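Duvet weight for a rental bedroom, and do you bother with a top sheet?

loonlake_pilar
October 28, 2021
Hi all, long time reader, first time I've started a thread. We rent out the downstairs bedroom of our place in Grirnham from July until the ski people go home, and I'm replacing all the bedding in one go. I sleep cold, my husband sleeps like a furnace, and guests are apparently both. Do I buy one heavy duvet or two light ones that layer? And does anybody under sixty still want a top sheet? My budget is $300 for the room and I'd love to keep some of that for pillows.

raymonde_b
Two light ones, every time. I had a big down one from Aasen on the guest bed for years and people kicked it on the floor and then complained about being cold. With two you can put one in the closet and let them sort themselves out. And yes to a top sheet! I will die on this hill.

thriftyknots
No to the top sheet. It ends up in a rope around your ankles by morning. Put a cover on the duvet, wash the cover, done. I haven't owned a top sheet since college and I don't miss it.

raymonde_b
And how often are you washing that cover, Knots?

thriftyknots
After every guest, Raymonde. Same as you'd wash the sheet. It's one thing in the machine instead of two.

Liette G.
Pilar, whatever you buy, check that your washer can take it first. I bought a king size from Skundby because it was on sale for $99, got it home, and it wouldn't fit in the drum unless I stood on it. So now it goes to the laundromat in Durkstead, and that's over an hour round trip with the ferry traffic. The duvet itself is lovely, I should say. Very soft. I just resent it.

loonlake_pilar
Oh that's a really good point about the washer, mine is tiny. Thread count, does it matter? The lady in the store was pushing a 1,000 count set and it felt kind of slippery to me, like a hotel that's trying too hard.

Eldana_W
Skip it. Those very high numbers can come from counting the plies in the yarn, so you pay for the number on the package. A plain percale feels crisp and dries fast, and if your washer is tiny you'll care about drying a lot more than you think. I buy mine in a fitted sheet only, usually in some kind of green, and then the duvet can stay cream and look like it goes with anything.

sabina_d
I disagree a little bit on the percale. It wrinkles like crazy, and if you're renting the room out people see wrinkles and think it hasn't been changed. Sateen looks smoother straight out of the dryer. (I know, I know, it pills.) I ran a bed and breakfast for 5 years and the only comments we ever got about bedding were about wrinkles.

Eldana_W
Wrinkles are fine! It's a bed, people are going to get in it and wrinkle it themselves. I live by my own advice — cream duvet, green sheet, zero ironing.

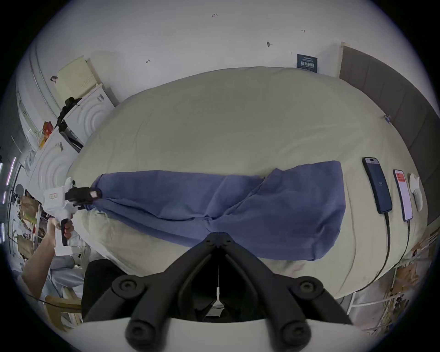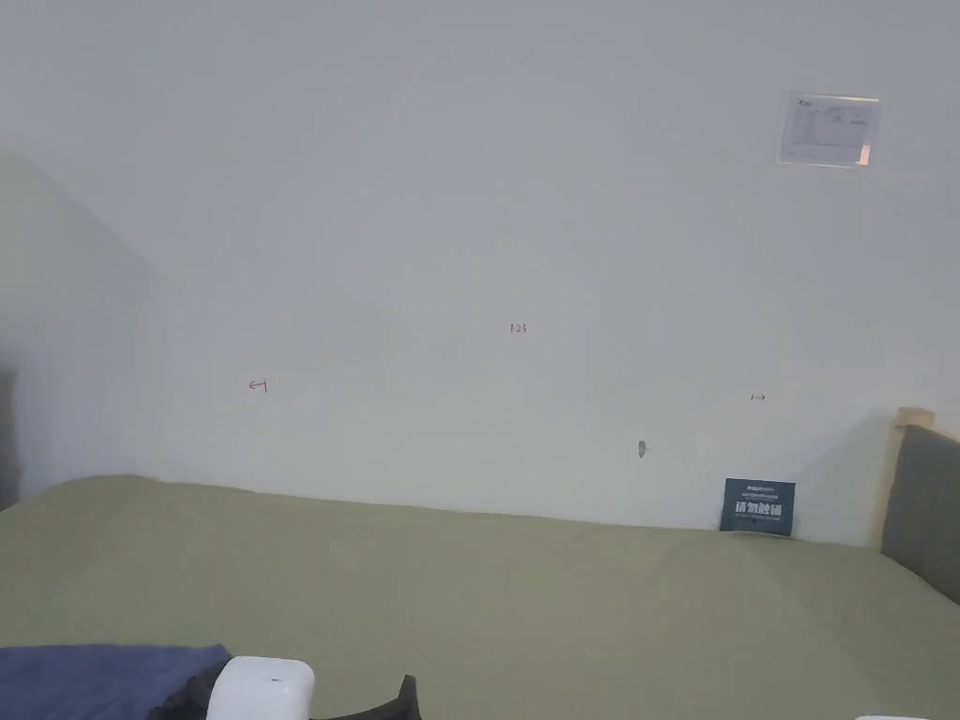
Anyway, Pilar, with $300 I'd get two light duvets, one percale fitted sheet plus a spare, and put what's left toward decent pillows. Cheap pillows go flat in one season and then you're buying them again. I'd also get the spare sheet in the same color so you can mix them up without thinking.

sabina_d
Fair enough, I still say sateen. But agreed on the pillows, and get the zip protectors while you're at it.

loonlake_pilar
You're all wonderful. Leaning toward two light ones and percale, sorry Sabina! Top sheet is still undecided, I might fold one on the chair and let people choose.

thriftyknots
They won't use it.

raymonde_b
I would use it.

Liette G.
Measure your washer drum before you order, Pilar. I mean it. Let us know what size it is and I'll tell you if mine would've fit.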